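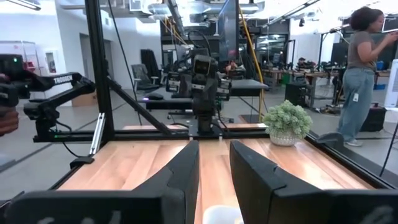

Clearing a worktable: what earns its spot

I don't believe in systems. I've bought the divided trays, the cord labels and the clever little hooks, and most ended up as clutter themselves. A wooden top needs very little on it, and a plant in a woven pot is fine by me as long as it stays to one side and you remember to lift it when you wipe.

Cords are where people get sold the most nonsense. The Lotell sleeve kit has 21 pieces. I used four. Coil the cord loosely, put it in a bin, close the drawer on the other 17.

Buy one plain white plastic bin with handle holes you can get your fingers through. Skip the lid, you'll only stack things on it. Books and binders don't belong in there, lay them flat beside it until you find them a shelf. And don't tip the whole table into the bin and call it tidy.

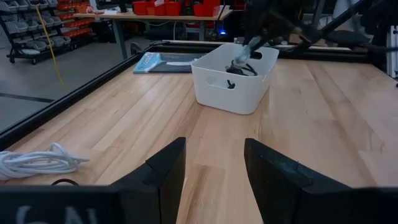

Oliwia Laskowska writes that one bin is never enough, and that hers turned into a knot of chargers by February. She went back to a 50-cent paper bag for each cord, with the name written on the front, and hasn't untangled anything since.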